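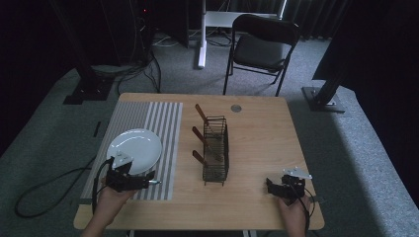
Pernent Lunch Project, Dallbridge
Progress report to the Drurkia Fund, second period
Prepared by Aba Ackah, project lead

1. Summary

The project served 368 lunches in this period, against a target of 180. Most of the growth came after the start time moved from 11:30 to 12:15, when the morning bus from the north side of town gets in. We are within budget on staff and rent and over budget on food. The stove replacement is late. We are asking to move money between two budget lines and explain that request in section 4.

2. Lunches

Lunch is served twice a week in the ground-floor room at Pernent. It is open to any Dallbridge resident over 60 and costs whatever the person wants to put in the tin. Santeri Lindqvist cooks. Riku Ogura does the ordering and looks after the front of the room, and fills in at the stove when Santeri is off.

The menu runs on a four-week rotation. Soup and bread is the cheapest day and also the best attended. Fish pie was dropped in April after the supplier raised its minimum order. We replaced it with a bean and squash bake, which had a mixed reception for the first couple of weeks and is now eaten without comment.

In the application we said we would offer a low-salt version of each main dish. We now cook everything low-salt and put salt on the tables. It saves a pot and people do not have to ask for something different from their neighbors.

Seating has changed too. We started with long rows, and people who came alone tended to end up at the ends. The tables are now set in small groups,

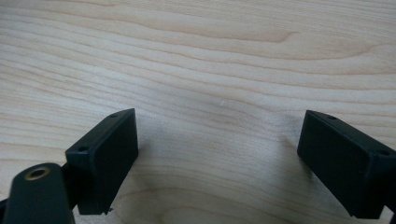
and Riku seats new people with someone who has been before. This takes longer at the start of the meal. Serving is now usually finished by 12:45, and we have stopped trying to get it done any earlier. A few regulars still move their chairs back to where they used to sit, and we let them.

3. Take-home meals

The second part of the grant covers meals for people who are home from the hospital or otherwise can't get to Pernent. Behrouz Khosravi runs this side and does the driving. There were seven households on the list at the end of the period. Referrals come mostly from the clinic, and a few from family members who call us directly.

The application assumed one drop-off a week. Behrouz found early on that people were stretching three portions over six days, so he now goes out twice. Fuel is higher as a result, though still inside the line you approved.

The containers have been a problem. The first ones had lids that were hard to open for anyone with arthritis, and two households were cutting them open with scissors. We switched to a tray with a pull tab. It costs a little more per meal and we have had no complaints since.
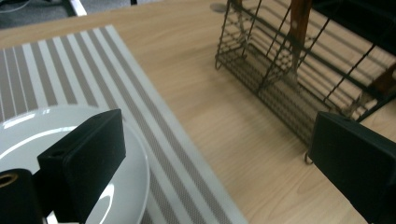 Can a household stay on the take-home list indefinitely?

Places are reviewed every six weeks with the person or a family member. If they can get to Pernent, we help them switch to the lunches. If they can't, they stay on.

4. Budget

Staff and rent are as planned. Food is over, in line with the higher number of lunches. The tin brought in more than we projected, and that covers part of the gap.

The stove was due to be replaced in April. The landlord's electrician found that the kitchen circuit needs upgrading first, and the landlord has agreed to pay for that work. Reijo Rautiainen of Rautiainen Kitchens is holding the price he quoted us until it is done. In the meantime two of the four burners work, which is why there is so much soup and so many oven dishes on the rotation.

We would like to move $100 a month from publicity to food for the rest of the grant. We have barely used the publicity line. Nearly everyone who comes heard about the lunches from another person, and the printed flyers are mostly still in the box.

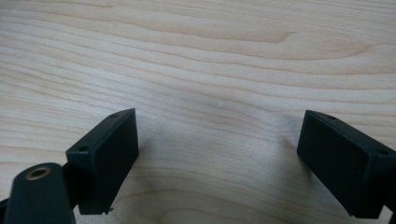

Light wood tabletop with a wavy grain.

5. Next period

Electrical work, then the stove. Santeri would like to add a third lunch day during the winter, and we will send costs separately once we know what the room would charge. Behrouz will be away for two weeks and Riku will cover the route – the households have been told. We also need to renew the food handling certificates for all kitchen staff, and the fee for that is already in the training line.

Receipts and the attendance sheets are attached.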